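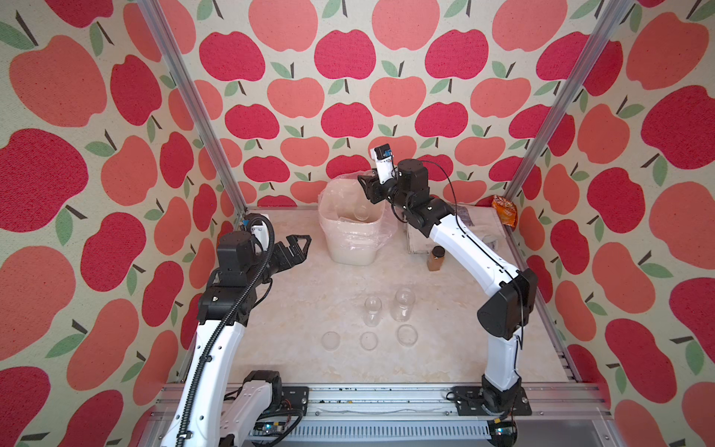

How to score a two-arm demonstration set before training

Posted 8/17/21 in Methods

When we began to train policies for transparent objects, we trained on every episode that was recorded. The results were poor and we could not say why. Now we score each episode first, and we train only on what passes. On this page I explain the scoring step by step, so that you can repeat it with your own data. It takes one afternoon to learn.

What you need

Recordings from both wrist cameras and from the fixed camera, with one common clock. Joint positions and gripper width for the two arms. We replay with Talero, but any player which can show three videos side by side will do. The scores go in a plain spreadsheet.

Step 1. Check the clocks

Open the episode and find a moment when a gripper closes. The closing must be visible in the video within 80 ms of the change in the gripper width signal. If it is later than this, mark the episode "clock" and go to the next one. Do not try to repair it by hand. We lost most of May doing that.

Step 2. Mark the grasps

Clear plastic and glass are difficult for the fixed camera, so judge the grasp from the wrist view. Pause when the fingers have stopped moving, and look at where they touch the object. For a tube, write down if the grasp is near the mouth, in the middle or near the closed end. Write also if the object is empty or has something inside, as the contents give the network an edge to follow.

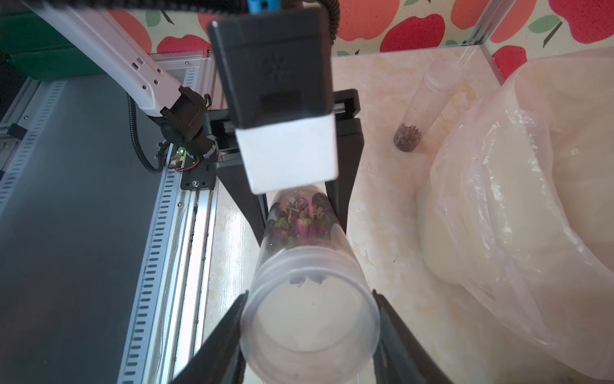

Wrist view of a grasp marked "near the mouth, filled". The dried rose buds are much easier to find than the tube wall.

Step 3. Give the score

We use a scale from 0 to 4. Zero is a failed task. One is a task completed with a drop or a collision. Two means that the operator needed more than one attempt at a grasp. Three is a clean episode with long pauses, and four is a clean episode without them. Bags deserve special care: if a finger touches a loose plastic edge and moves it, we do not give more than two, even when the object arrives in its place.

Step 4. Filter and train

Keep the threes and fours. In our set, which we call Skunda, this left 870 episodes from 1166. Train one policy on the full set and one on the filtered set, with the same seed and the same number of steps. Please do not skip the first one, or you will have nothing to compare with.

What we found

The filtered policy was better at grasping tubes and jars, and it hesitated less above the table. For flat lids we saw no difference. I suppose the scores do not capture what makes a lid difficult, and a separate mark for the approach angle could help. We will test this with the Frota set next.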